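Open day at Morkar, Wednesday - who was there?

gelik_3361
I went in the afternoon. The arm was working with a zip bag of toy fruits and a teal basket. I watched it 5 times and I was impressed.

Jallach
I was less impressed. Toys weigh nothing. Bring real apples.

gelik_3361
The weight is not the difficult part, I think. Thin plastic is - the fingers must pinch exactly at the zipper edge.

Jallach
Maybe. I still want to see apples.

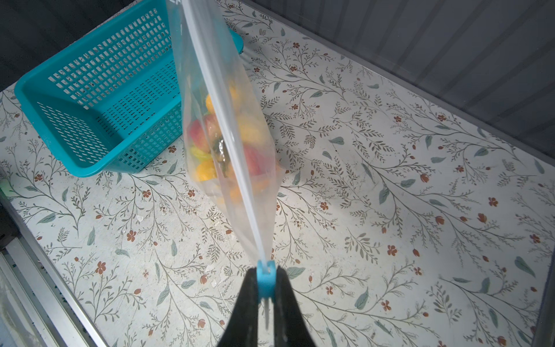
Photo: Shadi Farah / Morkar open day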